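Notebook – site migration, week two
10 March 2023 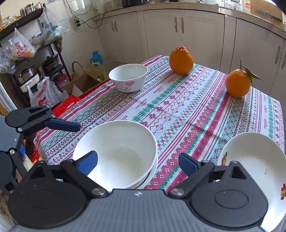
Web and Community Platforms Team, Kedberg

Picked up from yesterday's page. The staging copy of the user group site is on the new host and the front page loads. Event archive was still the old import this morning, so most of the day went on that.

Export from the old install gave 1485 posts. After import into staging the count was 1356, so 129 missing. Compared the two ID lists in a spreadsheet and all of the missing ones are the "meetup" post type. The plugin that registers that type (Floller) wasn't active when the importer ran, so the importer skipped them. The log does say so, one line per post, but it was scrolled off the terminal and I hadn't redirected it to a file.

Fix, for whoever does this next:
Activate Floller first.
Flush permalinks (Settings, Permalinks, Save, no changes needed).
Run the import again from the command line with the log going to a file.
Compare the counts before touching menus.

Second run brought in all 1485. No duplicates that I can find, the importer matched on title and date. Gülizar checked a handful of the older meetup pages against the live site and the speaker fields came across. Venue field did not. It's stored in a separate table and Floller has its own exporter for it, under Tools. Have not run that yet.

Timeouts: the first attempt at the second run died at 300 seconds. PHP limit on the new host. Doğukan raised it for the staging container only. Needs to go back down before we switch over – I've put it on the cutover list.

Theme. The child theme is throwing a notice on every page with a sidebar. It's an undefined index in functions.php, line 163, where we read the sponsor logo option without checking that it's set. Wrapped it in an isset and the notice is gone. Committed to the staging branch, not merged. Saron wants to look at the sponsor block anyway, the colours don't pass contrast on the footer and she'd sooner do both in one go.

RSVP form: confirmation email goes out but lands in junk on two of the three accounts I tried. SPF record still lists the old mail host only. Serpil has the DNS login. Asked her to add the new one and leave the old one in place until July, when the old hosting contract ends.

Turkish translation files are fine. The plural string for "attendees" was showing in English on the Gezer chapter page, but that was the page cache. Cleared it, came up right.

Tried the Gatberg backup plugin on staging as well. It finished, but the archive it made left out the uploads folder. Might be a setting, might be the free version. Didn't chase it. Sticking with the nightly database dump and rsync for now.

Crescencio asked whether chapter organisers can keep editing on the live site next week. Told him yes for comments and RSVPs, no for new events after the freeze notice goes out. He'll word the notice.

Still open:
Venue table export and import
PHP limit back to default before cutover
SPF record (Serpil)
Sponsor block and footer contrast (Saron)
Redirects for the old /events/year/ addresses, not started
Check image sizes regenerated on staging, the archive thumbnails look soft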